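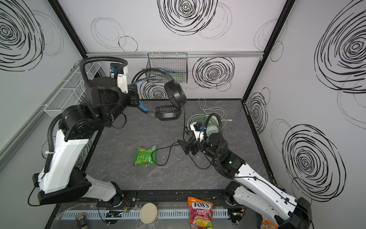

4. Working alongside the Sulley cell

For day staff at the Parnell returns bench. Read section 3 first if you havent had the short training. Last changed October 20, 2025.

What changes for you: the two arms do the picking up and moving of headsets. You do the checking, the cables and anything odd. Fewer hours untangling, more time at the screen saying yes or no. Gifty Quartey keeps the rota — ask her if your hours look wrong.

4.1 Before you start a run

1. Stop button out, doors of the cell area clear. Hands and sleeves out.
2. Look at the surface. Old packets, crumbs, loose leads — note them on the sheet, clear them only with the arms stopped.
3. Check the hanging basket on the back rail. Ties tight, all of them. If one has slipped, don't run, call Ánh Ung on 462. 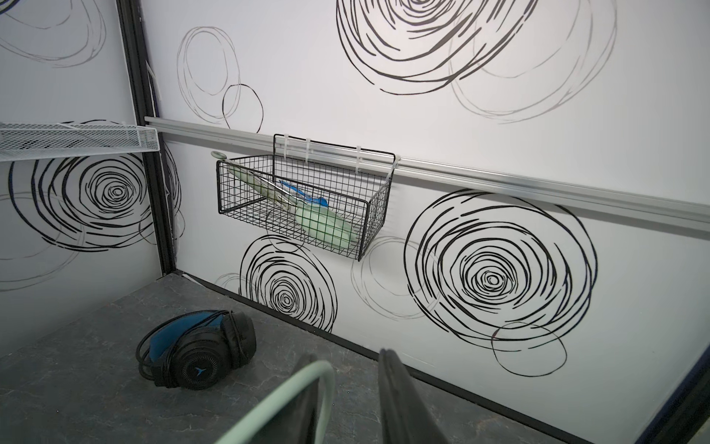
4. Anything with a long handle goes in at a slant, round end up over the side. Flat things on top. Don't overfill, the fingers need room.
5. Headsets lie on the surface, never in the basket. Cord may be slack but must not go round a rail or post.
6. Press Start on the Ronix panel. Wait for the 2 beeps.

Note: both arms may move at once. One can be holding a headset up while teh other works low down. Normal.

CAUTION: never reach in to free a cord. Press stop, wait for the arms to settle, then reach.

4.2 During the run

1. Stay at the screen. You'll be asked to confirm each headset, more than 8 in a row is common, so take your break when it's due and not when the run ends.
2. Cable caught on a finger: press Pause. Look at the wrist view before doing anything else.

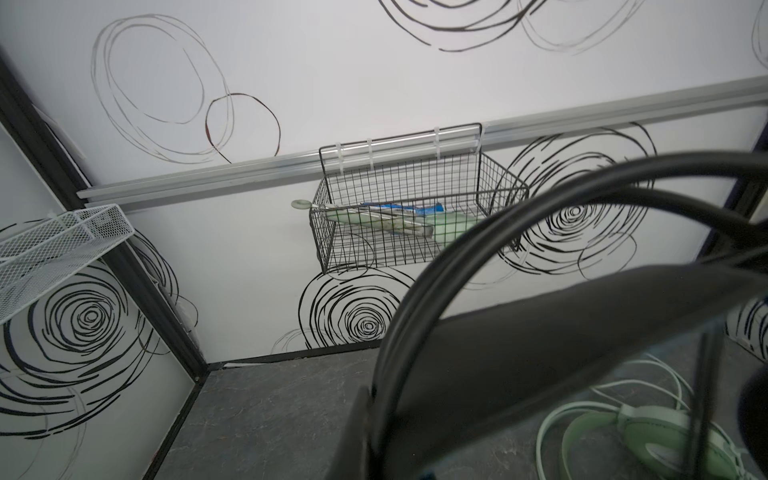 3. If the cable is clear of the joints, press Resume. If not, press stop and log it as a snag.
4. Two snags on the same headset — set it aside for hand sorting, Fu shelf.

Snags are not marked against you. Log all of them, even the small ones.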